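**Progress report to Fimness, second half of the grant period**

We continue the work on local consent for cross-border energy lines, as agreed in the plan. The question is still the same: when a national government approves a line, how much can a district council really refuse, and on which legal ground?

**Done since January**

- We read 34 council decisions from Clukska and Nirkivon. In 12 of them the council refused a permit and the ministry later overruled it.
- The comparison chapter is written, except the part on water rights.
- Two public hearings were held, both in Nirkivon. The second was on a Thursday evening and finished late, as the speakers' list was long.

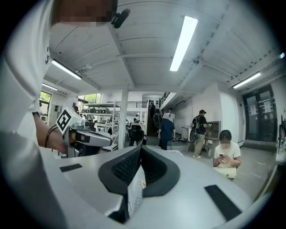 *White T-shirt and grey hand-held gripper.*

The decisions from Clukska were slower to get than we expected. The district archive answers only written requests, and for the older files it asks for a stamped letter. We have now the complete set, but the coding of the cases started later than in the plan.

One finding we did not foresee. Councils which refused on procedural grounds - for example a missing notice period - kept their decision more often than councils which argued with the regional constitution. We would like to be careful here, because the procedural cases are also the smaller projects. The Valcárcel memorandum, which we used as our starting point, treats both kinds as one. In the final text we will separate them.

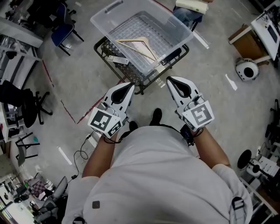

*Two white grippers and a black wire cart.*

**Budget**

Travel is below the plan and translation is above it. We ask for permission to move the unused travel money to translation. The total does not change.

**Next steps**

The water rights part comes first, then the short version for council members, in both languages. We also ask Fimness to confirm if the short version may be printed before the full report is approved, as two councils have already requested copies.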